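Section 4. Setting Up the Block Bin

Read this before you fill anything. Takes one shift if the bin is already unpacked, longer if not. Applies to the Preneck deep bin, gray, sloped walls. For the shallow Clenon tray see section 6, different liner, different lid.

What you need
Bin, stand, 4 corner bolts, wrench
Soft brush, bucket, mild dish soap
Two dry cloths (not paper, it sheds)
Blocks, one Hajdu carton
Label sheet and a marker

4.1 Place the bin

1. Clear the floor where the stand goes. Sweep it. Grit under a foot will rock the whole thing.
2. Set the stand down, long side to the wall. Leave 11 inches behind for the broom.
3. Two people lift the bin. Hold it under the rim, never by one wall.
4. Lower it in straight. If it sits crooked, lift and start over. Don't kick it into place.
5. Start all four bolts by hand first. Then tighten corner to corner, crosswise.
6. Push on each corner. No rocking? Go on. Rocking, loosen and repeat step 5.

CAUTION: Fingers. The gap between rim and stand closes fast on the last inch.

4.2 Clean before first fill

1. Brush loose dust down the walls toward the floor of the bin.
2. Pick it up with a damp cloth. Do not blow it out with air.
3. Wash walls, then floor. Soap and warm water only. No solvents, they dull the surface and the dull spots grab dirt.
4. Check the holes in the floor. Clear with a wooden stick if clogged. Nothing metal.
5. Dry with the second cloth. Let stand open till fully dry, corners too.

Note: Scuffs are normal. A crack is not. Run a fingernail over any line you're unsure of, if it catches, tag the bin and pull it.

4.3 Sort and load the blocks

1. Open the Hajdu carton on a table, not over the bin. Staples fall out.
2. Take out chipped or split blocks. They go back in the carton with a note.
3. Wipe the rest. Sticky label residue comes off with warm soapy water, be patient.
4. First fill is small. A handful, no more, placed by hand on the bin floor. Don't pour from the carton.
5. Spread them so no block leans on a wall.
6. Only then add more, a layer at a time. Max is 100 blocks. More than that and the bottom ones never get turned over. 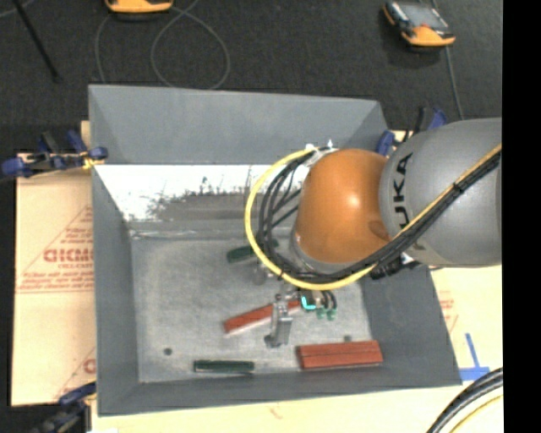 Blocks slide on a smooth floor, so check the low corners every time you load or unload. Look at the floor holes too before you call it done. There's one near the lower left corner and one just above the red blocks at the lower right, both small and dark, and easy to cover up by accident. Move any block sitting on a hole. Scuffing on the floor like this needs no repair, just the normal wash.

CAUTION: Keep hands and sleeves out of the bin while the arm is on. Stop it first, then reach in. Every time, even for one block.

4.4 Weekly care

1. Empty the bin completly. No working around what's left in there.
2. Repeat 4.2, all steps.
3. Retighten bolts. They do work loose.
4. Write the date on the label sheet, stand side.

Spare bolts and liners: Ondier parts list, line 106. Order both together, they ship in teh same box. Old style bolts (round head) don't fit this stand, throw them out.

Revised February 15, 2020. Replaces the loose sheet taped inside the lid.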